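Students teach a two-armed robot to make the coffee, and you can come and watch

13/03/2020

Jakelar Robotics Club is throwing open its doors for the final round of the Kutar Challenge, a student competition in which teams program a two-armed robot to do everyday kitchen jobs. The entries have been coming together since January and we are thrilled with what the teams have managed!

This year 48 students signed up, more than we have ever had, and plenty of them had never written a line of code before their first club night. They work in small teams and share one set of rules, one robot model and one kitchen table. Everything happens in simulation, so a team can knock a cup on the floor, press reset and have another go straight away (there has been a great deal of pressing reset).

The task for the final is called Coffee Corner. The robot stands behind a table with a coffee machine and cups on it, and each team's program has to pick up a cup, bring it to the machine and set it down in the right place without bumping anything along the way. It sounds like the sort of thing you do half asleep in the morning. For a robot hand with several jointed fingers it is a proper puzzle, and the teams have spent whole evenings on the grip alone. Hold the cup too low and the fingers catch the machine. Hold it too near the rim and it swings.

Teams may solve it any way they like. A few have written every movement by hand, step by step, with long lists of joint angles taped up beside the screen. Others have steered the robot themselves over and over, saved the best attempts and trained a program to copy them. One of the younger teams has done a bit of both, and their robot now pauses before it lets go, which they insist is manners.

Each team gets 40 attempts in the final, with the cup starting in a slightly different spot each time. Judges score how many cups are set down upright and how smoothly the arm moves, and there is a separate prize for the clearest notebook. That last one matters a lot to us. We ask every team to write down what went wrong as well as what went right, and the notebooks will be laid out on the side tables for visitors to leaf through.

The competition runs on Clatesix, the simulator the club has used for the past two seasons, with computers lent by Lorente. Students can take their project home on a memory stick and carry on, and many of them do. We often open the shared folder in the morning to find new versions saved long after tea time.

Visitors are very welcome. All runs will be shown live on the big screen in the main hall, the teams will talk through their programs between rounds, and there will be a spare computer where anybody can try moving the arms for themselves. It is harder than it looks and great fun. Entry is free and there is no need to book. Parents, brothers and sisters, teachers and curious neighbours should all come along.

After the final the club will put every team's code on its website so that other schools and clubs can use it, change it and beat our scores. Planning for next season has already begun, and the students have asked for a washing-up task.

A practice run of Coffee Corner, with the red cup in the robot's grip beside the coffee machine:

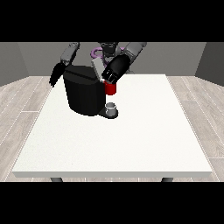

About Jakelar Robotics Club

Jakelar Robotics Club is a free after-school club for students who like building, coding and taking things apart. No experience is needed and new members can join at any point in the year. Press and schools wishing to attend the final or borrow the Coffee Corner task can reach us through the contact page on the club website.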